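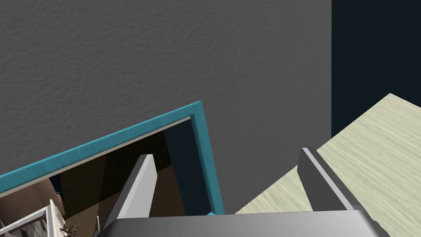 **Baking Basics, Session 2: Pie Dough**
Instructor: Sorcha Kerr

Bring an apron and a container to take your dough home in. Last term somebody used a coat pocket.

## What the fat is doing

Pie dough is flour, fat, salt and as little water as you can get away with. The fat stays in bits. When the pie goes into a hot oven, the bits melt, the water in them turns to steam, and you get gaps between layers of dough. Gaps are flakes. If you rub the fat in until the bowl looks like sand, you get a short, crumbly crust, fine for a custard tart and a little sad on an apple pie.

Butter tastes best. Shortening is easier to handle and tastes like a candle that means well. Half and half is a respectable compromise and the one Catherine Lindsay will defend next session, at length.

## Dough for one single crust

- 1 1/4 cups all-purpose flour
- 1/2 teaspoon salt
- 1 stick cold butter, cubed
- 3 to 4 tablespoons ice water

1. Stir the flour and salt together.
2. Cut in the butter until the biggest pieces are the size of peas. People have very different ideas about peas. Think frozen, not canned.
3. Sprinkle in the water a tablespoon at a time, tossing with a fork. Stop when a handful holds together if you squeeze it.
4. Press into a flat disk, wrap, and chill for at least an hour. Overnight is better.

If the dough looks finished in the bowl, it has too much water in it. It should look like a mistake.

## Rolling

Let the disk sit out for 10 minutes first. Roll from the center outward and give it a quarter turn every couple of strokes, with a little flour underneath. You want a circle of roughly 12 inches for a standard pie plate. What you will get is the outline of a small country. Patch the thin coast with trimmings from the thick one and carry on.

Do not stretch the dough to fit the plate. Lift the edge and let it drop into the corners. Stretched dough remembers, and takes its revenge in the oven by sliding down the sides.

## Blind baking

Line the chilled shell with parchment and fill it to the rim with dried beans. Bake at 400°F until the edges look dry, lift out the beans and paper, then bake until the bottom has some color. Pale is raw, whatever the recipe card says.

Keep the beans in a labeled jar. Volkan Ağca once made chili with his and would like others to learn from it.

## Before next session

Make the dough at home and freeze it flat. Write down how much water you used, including the splash you weren't going to mention. We'll be doing lattice tops, so bring a ruler.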